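A morning at the Gristhorpe jam and sauce works

I've wanted to see inside the Gristhorpe works ever since I was small and my gran kept their plum jam on the top shelf, so when they put up the dates for this spring's open mornings I had my name down within the hour. I went on 13 April 2021, on the early bus from Gurnerthorpe, with sandwiches in my bag and a flask I never opened (they feed you – more on that in a bit).

You meet in the old weighing room, hang up your coat and get a hairnet. Our guide was Haziq Jugah, who started on the labelling line and now looks after the boiling room. He talks fast and walks faster, so wear decent shoes. 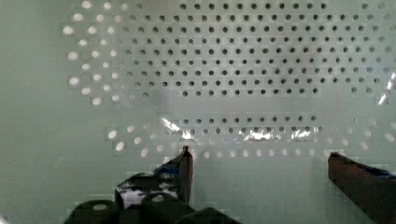
Do you need to book? Places go quickly, so put your name down online as soon as the dates appear, and bring the email with you on your phone or on paper.

The boiling room was my favourite by miles. The smell gets you on the stairs, all hot sugar and vinegar, because they do jam at one end and chutney at the other. Each pan takes 300 litres, and Haziq let us peer in from the platform while a batch of raspberry came up to the boil. It was so loud! I missed half of what he said about pectin and had to ask him again outside.

After that came the Eynon filler, a great clattering thing they bought second-hand and are very proud of. It does 800 jars an hour on a good day. I could have watched it until lunch.
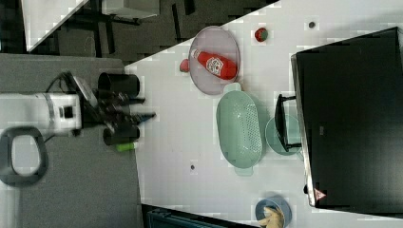 The tasting

Doaa Erraji runs the tasting and she is a joy. She makes up the recipes too, and had us trying chutneys with our eyes shut and guessing what was in them. I got the date and tamarind straight away and was hopeless at everything else.
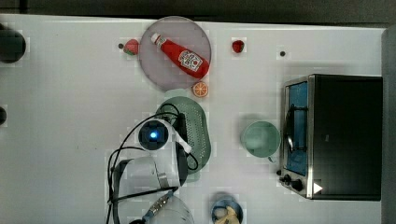

Doaa reckons people are far too timid about what they put sauce on, and I've come home a convert. She put Flirnen, their dark plum sauce, on a bit of cheddar and then on melon, and both were lovely. Fruit and something sharp do get on. I wouldn't go as far as ketchup with strawberries and a slice of orange, mind you, even with all of them out on the same table, but a spoonful of Flirnen on a ripe pear is well worth a try.

The shop is through the double doors at the end. Jams are 500 grams a jar and heavier than you think once you've got a few in a rucksack. I bought the raspberry, a Flirnen and a marmalade I hadn't meant to buy, 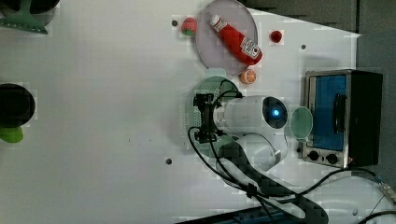 and then went back for a second Flirnen for my sister, who would never have forgiven me. The bus home goes from outside the gate, and there's a bench if you've just missed one, as I had.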